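Vanano opens tabletop robot rental to small firms

14 comments | 50 shares

Vanano, the robotics supplier based in Harham, has started renting out a tabletop robot arm and hand to small businesses that want to try automated picking before they buy any equipment. The service is called Zaltudex. It went on offer in January and is open to firms with as few as three employees.

A rental includes one arm with a jointed hand, a covered worktable, a control computer and the software used to teach the arm new items. Vanano delivers the set, bolts it together and leaves it running the same afternoon. The customer provides a power outlet, a level floor and a person who can spend part of each day with it.

The basic term is 14 days and costs $4,000, with delivery inside the county included. Firms that go on to buy a system can take the full rental fee off the price. Those that don't can send the set back at the end of the term with nothing more to pay, apart from any damage.

Vanano says the service is meant for shops and packing rooms that handle mixed goods in small numbers. Larger warehouses usually deal with boxes of the same few sizes, and there are plenty of machines for that. A shop that sends out toys, food tubs and bagged goods from one bench has had fewer choices.
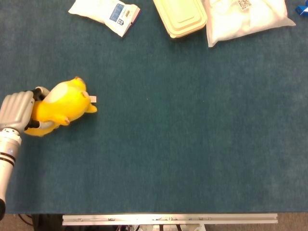
Soft goods are where the company expects most customers to begin. A plush toy changes shape when it is gripped and can be picked up from almost any side, so the software lets the user set how firmly the fingers close for each item. Hard plastic containers and thin packets each get a setting of their own. The company recommends starting with one kind of item and adding others over the first week.

Teaching an item takes up to 50 practice picks, according to the handbook that comes with the rental. The user guides the arm through the first few by hand and then corrects it from the computer when it misses. Settings are saved and can be carried over to a purchased system later.

Hendriks, a mail-order gift business also in Harham, was the first to sign up. It used the arm at the end of a packing bench, moving returned toys and small household goods into bins. The business said the arm was slower than its own staff but could be left to work through the returns over lunch and after closing. It has extended its rental for a second term.

Hendriks also had some complaints. Setting up took most of an afternoon — longer than the staff had been told — and the printed handbook did not match the latest version of the software. Vanano said a corrected handbook is being printed and will be sent to all current customers.

The service does not cover work with liquids, glass or unpacked food. Phone support runs from 8 a.m. to 6 p.m., and a replacement hand can be sent out overnight if one fails. Bookings are taken through the Vanano office in Harham, where the arm can also be tried before renting. Customers are asked to bring their own goods to the trial.

Share this story | 14 comments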